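Thread, because I keep getting asked whether the Prudmont high-yield account is worth it. Short answer: I doubt it. Long answer follows.

First, the headline rate. The ad says it in letters the size of a bus. The rate is real. It also applies to the first 1000 dollars and nothing after that. Past that line you earn what the boring account at Lehner pays, and Lehner doesn't run ads during the basketball.

To get the headline rate you need 8 debit card purchases a month. They have to post, not just go through. If you buy gas on the last evening of the month, good luck. I had one slip in February and got the base rate for the whole cycle.

The phone rep told me this was "clearly disclosed." Sure. It's in the Truth in Savings PDF, after the wire fees, in a paragraph that begins with something else entirely.

So let's do the math they'd like you to skip. In a good month, with my balance sitting right at the cap, the extra interest over Lehner would have bought me one mediocre sandwich. For that I was splitting grocery trips in two so the purchases would add up.

And that's the part I dislike most. The account makes its money back on card swipes. Every time I ran out for gum to hit the target, somebody collected a fee. I was being paid a little to spend more. Some savings product.

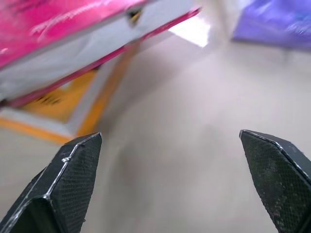
bramble_tack replied to the last post that the swipes only cost you if you buy things you weren't going to buy anyway, and that anyone who pays for coffee and groceries by debit would hit the number without trying.

Fair, as far as it goes. But I did use a credit card for groceries before this, and it paid me cash back. Moving those purchases over to debit meant giving that up. Put that in the math and the sandwich gets smaller.

Next, the sign-up bonus. You get 68 dollars. Odd number, I assume somebody tested it. You need direct deposit within the first two statement cycles, and a transfer from your own account at another bank does not count as direct deposit, whatever the blogs say. Mine didn't.

The blogs, by the way. I went through a pile of "best savings accounts" lists before I opened this one. Most of them had a line in gray type saying they get paid when you click. Virent had Prudmont at number one. Virent also had a large green button. I'm not accusing anyone of lying, I just notice where the button is.

Somebody will say the app is nice. The app is nice! It has a little tree that grows when you save. Mine grew when I moved money in, and it was still there, fully leafed, after I moved it all out.

What would change my mind: the rate applied to the whole balance, or the purchase rule dropped, or even just a counter in the app showing how many purchases have posted. They have room for a tree.

Closing the account took 43 minutes on the phone, most of it on hold. I was offered a different account with a different rule. I asked for the rule in writing and got a link to the same PDF.

Where the money is now: Bramatwood Credit Union. Lower rate in the window, no hoops, a human at the counter. I give it a year before they send me a brochure with a tree on it.

If you have a Prudmont account and it works for you, fine, keep it. Do check your February statement though, and look at which rate they used. Post it below if it's different from what you expected. I'd like to know how many of us there are.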